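Arbeitsplatz, Flächen und Gebinde
Handout zu Einheit 2, Grundlagen der Arbeitsplatzorganisation
Bearbeitung: Tove Laxdal, Wing-sze Lam
Stand: 23. Januar 2023 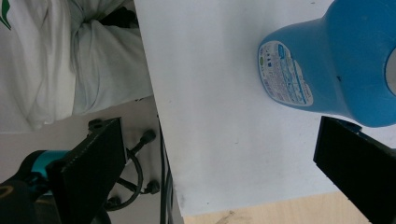 Abb. 1: Weiße Tischfläche mit blauer Kunststoffflasche, links am Boden ein Drehstuhlfuß mit Rollen.

1. Gegenstand der Einheit

Behandelt wird der Einzeltisch als kleinste Einheit der Raumordnung. Dazu gehören die Platte, die darauf abgestellten Gebinde, die Kabelführung und der Bodenbereich bis zum Stuhl. Regale und Schränke folgen in der nächsten Einheit, Entsorgung wird in der Übung besprochen.

2. Begriffe

Arbeitsfläche: der Teil der Platte, auf dem tatsächlich gearbeitet wird.
Randzone: Streifen von 100 mm entlang jeder Plattenkante. Gilt umlaufend, auch an der Wandseite.
Abstellfläche: der Rest. Welcher Teil der Platte Abstellfläche ist, wird pro Tisch festgelegt und im Tischblatt eingetragen.
Gebinde: jeder Behälter mit Inhalt, gleich welcher Größe. Auch die Sprühflasche mit Wasser ist ein Gebinde.
Bewegungsfläche: Boden, der zum Zurückrollen des Stuhls gebraucht wird.

3. Die Platte

Matte, helle Platten haben den Vorteil, dass Verunreinigungen früh auffallen. Auf der Platte in Abb. 1 sind leichte Schleifspuren und einzelne dunkle Punkte zu erkennen. Beides ist getrennt zu erfassen. Schleifspuren gehören zum Zustand der Oberfläche und werden im Tischblatt unter »Abnutzung« geführt. Punkte gelten zunächst als Verschmutzung, bis eine Reinigung sie nicht entfernt; danach werden sie ebenfalls unter »Abnutzung« eingetragen.

Reihenfolge der Reinigung:
Fläche vollständig räumen.
Trocken abkehren, von der Wandseite zur Vorderkante.
Feucht wischen, in Bahnen, mit Überlappung.
Trocknen lassen oder nachtrocknen.
Erst dann wieder bestücken.

Das häufige Verfahren, um stehende Gegenstände herumzuwischen, wird nicht als Reinigung gewertet. Es hinterlässt Ränder, die später mit Abnutzung verwechselt werden (vgl. Übungsprotokoll Marar, Tisch 2).

4. Gebinde auf dem Tisch

Gebinde werden nach Etikett geordnet, nicht nach Farbe. Blaue Flaschen kommen bei Reinigern ebenso vor wie bei Getränken oder Körperpflegemitteln; die Farbe des Kunststoffs ist keine Kennzeichnung. Dasselbe gilt für die Gestaltung des Etiketts. Ein ovales Feld mit kleinen Symbolen und einem Wellenband, wie auf der Flasche in Abb. 1, sagt ohne den Text nichts Verlässliches über den Inhalt aus. Maßgeblich ist der lesbare Produktname, bei Reinigern zusätzlich das Gefahrenpiktogramm, sofern vorgeschrieben.

Regeln für die Aufstellung:
Etikett zur Sitzposition gerichtet.
Kein Gebinde in der Randzone.
Verschluss aufgesetzt, solange nicht entnommen wird.
Pro Tisch höchstens ein Gebinde je Stoff.
Umgefüllte Mengen nur mit eigenem Etikett, Inhalt und Datum von Hand.

Für den Kursraum Lockwood gilt eine Obergrenze von 200 ml je Reinigergebinde am Einzeltisch. Größere Flaschen bleiben im Schrank. Im Raum Timau stehen keine Schränke zur Verfügung, dort wird aus der fahrbaren Kiste entnommen.

5. Kabel

Ein Kabel, das senkrecht an der Tischkante nach unten läuft, ist die kürzeste, aber nicht die bevorzugte Führung. Zu prüfen sind:
a) Zugentlastung an der Platte
b) Abstand zum nächsten Stuhlbein
c) Verlauf am Boden, insbesondere durch die Bewegungsfläche

Stuhlrollen, die in Kabelnähe stehen, werden im Tischblatt als Befund vermerkt, auch wenn kein Schaden am Mantel erkennbar ist. Abhilfe schafft in der Regel eine Führung unter der Platte zum hinteren Tischbein. Klebeclips sind zulässig, Klebeband nicht.

6. Boden und Stuhl

Der Stuhl steht bei Nichtgebrauch unter der Platte, die Rollen parallel zur Vorderkante, soweit das Fußkreuz es zulässt. Wechselt im Raum der Belag, ist der Rollentyp zu prüfen: harte Rollen für Teppich, weiche für Holz und andere harte Böden. Bei zwei Belägen richtet sich die Auswahl nach dem härteren.

7. Übungsaufgabe

Für den eigenen Tisch ein Tischblatt anlegen (Vordruck 2136). Einzutragen sind Plattenmaß, Randzone, Abstellfläche, sämtliche Gebinde mit Produktnamen sowie der Kabelverlauf als Skizze. Maßangaben in Millimetern. Nicht lesbare Etiketten werden als »nicht lesbar« eingetragen, Vermutungen zum Inhalt unterbleiben.

Abgabe bei Kai-wen Tu, Raum Estau. Rückfragen zum Vordruck an Rhun Penry.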